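Midlow Forums > Food and Kitchen > Snack cupboard: sort by type or just pile it up?

Fletoddale_Jen wrote:

Trying to get the snacks in order before Saturday. Everyone keeps telling me to group them by flavour in separate tubs and I'm not convinced it's worth the bother.

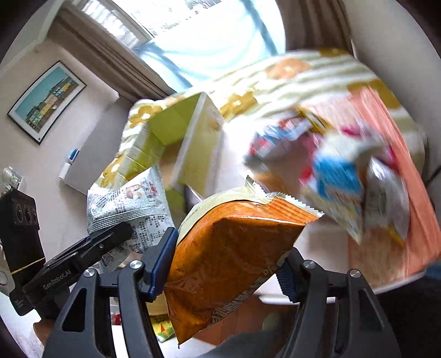
The orange one with the Korean writing, and some of the pile behind it

Do people really keep this up for more than a week? I've seen the sorted cupboards online and I don't believe anyone in them eats crisps.

marchpane77 wrote:

I did tubs for a year. Fine with tins. With foil bags you spend your life squashing them in, and the stuff at the bottom is crumbs. I'd stand them up in a row like books and leave it at that.

Fletoddale_Jen wrote:

Standing up works for the white and grey one, but anything puffed up with air falls over as soon as you take its neighbour out.

oddsocks wrote:

Disagree with marchpane. Tubs are fine if you buy the right size. I've got 2 of the deep ones from Lellavach and they hold everything. You can't blame the tub if you overfill it.

marchpane77 wrote:

How much were they though? Last time I looked, the deep ones cost more than the snacks I'd put in them.

oddsocks wrote:

Not the point. They last.

tea_and_biscuits wrote:

Bit doubtful about all of this. There was a thread on here last November with 293 replies about cupboard tubs and it ended with half the people going back to a carrier bag on a hook. I'm one of them. Carrier bag, door shut, done.

Jen, can you read the lettering on the orange one? I never know what flavour I've bought until it's open.

Fletoddale_Jen wrote:

No, and it's creased right across the writing so the phone app isn't much help. I'm going by colour. Orange could be anything from prawn to sweet potato.

oddsocks wrote:

That's a reason to sort them! Put a sticky label on when you buy them.

marchpane77 wrote:

Labels on crisps. I've read over 3000 posts on this board and that might be the worst idea yet.

tea_and_biscuits wrote:

Wouldn't stick to the shiny bags anyway. Tried it with freezer labels and they were all on the cupboard floor by the morning.

Fletoddale_Jen wrote:

Right, no labels. I'll try the row on the low shelf with a tin at each end to hold it up, and the puffy ones can go in a bag on the hook. Not expecting much. Will post on Sunday if there's anything left to sort.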